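Looking after the sample cell, part two: teaching the positions again

July 26, 2019
By Impi Kuusisto
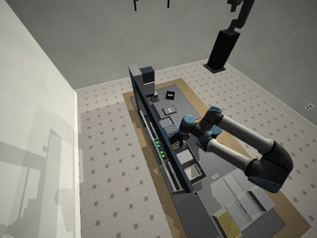
Santeri Oksanen wrote to me after part one and asked why I teach every rack position again when only one rack has moved. He would correct that one point and go home, he said.

I understand him, and for many years I did the same. But in our cell the racks stand in one row, and if one has been pushed, its neighbours have often been pushed a little too. In June I corrected only the yellow rack. The arm then worked well for 215 cycles and after this it touched the rim of the blue one. The log was very clear and I was a bit ashamed.

So now I keep to one order. First I wipe the bench and press each rack into its corner with my finger. I set the speed to the lowest value and open the Proster program, which we use for the teaching. I bring the gripper over the first rack, go down slowly, and look from two sides with a small torch. When I am satisfied I save the point and write it also in the paper notebook, because Proster once lost my file and I don't trust it completely.

The wrist I check at the end. There are four screws in the gripper flange, and on our arm one of them likes to become loose. The manual from Volholm gives no interval for this. I do it at every teaching.

Next time I will write about the cable at the elbow, which I have still not fixed in a way I like.

3 comments

Huttunen: Do you teach with empty racks or full?

Impi Kuusisto: Empty first, then I try one full rack at low speed.

Jikinix: The notebook is a good idea, I lost a whole set of points last winter.

Contact | © 2019 Impi Kuusisto | Back to top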